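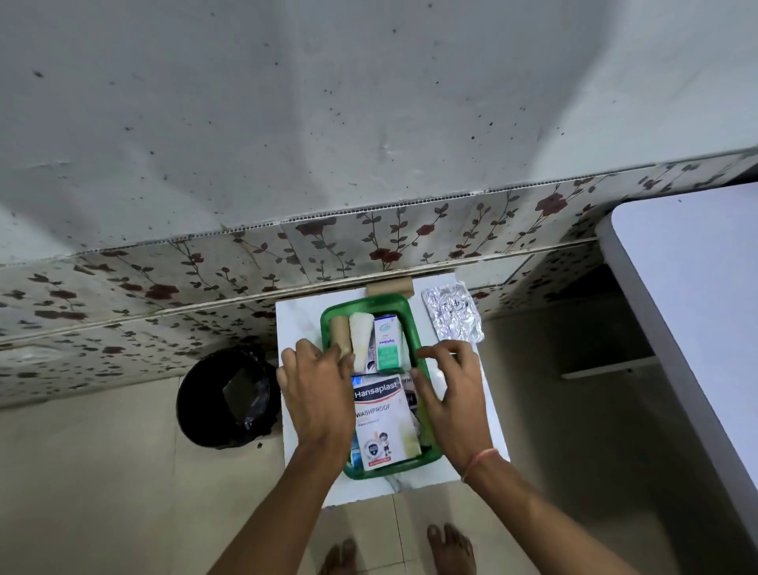 Household Boards > Storage and Organizing > Medicine and first aid
Thread: One basket or two for first aid and pills?

momik_gal
I have one green plastic basket for everything medical, and it lives in the bathroom. Bandages, tape, blister packs, the lot. Every time somebody cuts a finger we dig through tablets to get to the Band-Aid type stuff. Do you split yours up or keep it together? Two adults, one kid, not much shelf space.

Jindell
Split it. Dressings in one, anything you swallow in the other. I did this in November and never went back.

resel108
Disagree. Two baskets means one of them ends up on top of a closet and you forget what's in it. Keep one and stand the boxes up on end so you can read the fronts. Loose strips go along the sides.

Ilídio Bragança
Same as resel108, one basket. Tall things at the back, plasters in the middle where your hand goes first. Take everything out before you start, though. If you shuffle things around inside the basket you'll never find the expired ones.
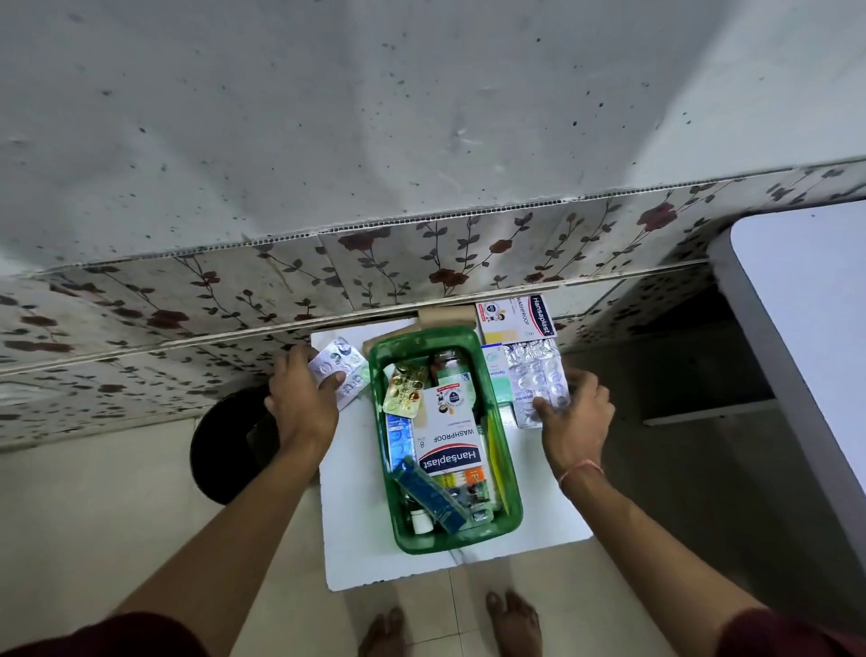
Blister strips along the side, Hansaplast box upright in the middle. Second Hansaplast box still out by the wall.

momik_gal
Thanks, that does look easier to find things in. Do you keep the strips without their boxes? I threw out most of mine to save room and now I have silver strips I can't identify.

Jindell
This is my problem with the one-basket way. Loose strips get bent, the printing rubs off, and the date is often on the end you already cut. Keep the carton and the leaflet.

Ilídio Bragança
I keep a carton if it's more than half full. For the rest I write the name and the month on the foil with a marker. Takes roughly 5 minutes for the whole basket.

Jindell
Marker wipes off foil. Ask me how I know.

resel108
Depends on the marker. A permanent one holds up fine if you let it dry before you put the strip back. I put a bit of paper tape on mine and write on that.

sequeira_k
Nobody has mentioned the bathroom. Showers make it damp in there and most leaflets say to store in a dry place. Ours went to a high shelf in the hall. With a kid in the house I'd want it high up anyway, and the pills in something that locks.

momik_gal
Good point. The hall closet has a top shelf. I'll move it there and try one basket first, with the tablets in a small lock box next to it.

Jindell
So, two containers.

momik_gal
Fine, 2. What do people do with the expired ones?

sequeira_k
Take them to a pharmacy that has a drop box. Call first, ours only takes them until 5.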